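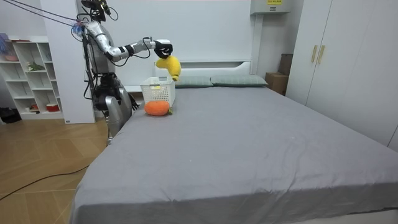

Appealing a Label Order: Drallton Foods and the Added Sugar Panel
So-yul Bae, Food Law and Policy, term project

1. Background
Drallton Foods sells a fruit drink called Mrema in 15 states. In March the state health office in Jatgate ordered the company to move its added sugar panel from the back of the bottle to the front. Drallton appealed. It said the order treated juice concentrate as added sugar and that the rule, first written in 1954, never covered concentrate.

2. Method
I read the order, the appeal and the public comments. There were 678 comments in the docket. I left out form letters and blank entries, which brought the number down to 418, and sorted those by who sent them – shoppers, stores, growers or health workers.

3. Findings
Most shoppers wanted the panel on the front. Stores were split. Small stores worried about old stock they would have to send back, and the Dreretti chain asked for a longer phase-in period. Growers sided with Drallton, mainly on the concentrate question.
The appeal itself spends little time on health. Nearly all of it is about whether the office followed its own steps before changing the definition.

4. Limits
I sorted the comments alone, so some may be in the wrong group. Several senders did not say who they were – I put these with shoppers. The hearing transcript was not out when I finished on Tue 29 August.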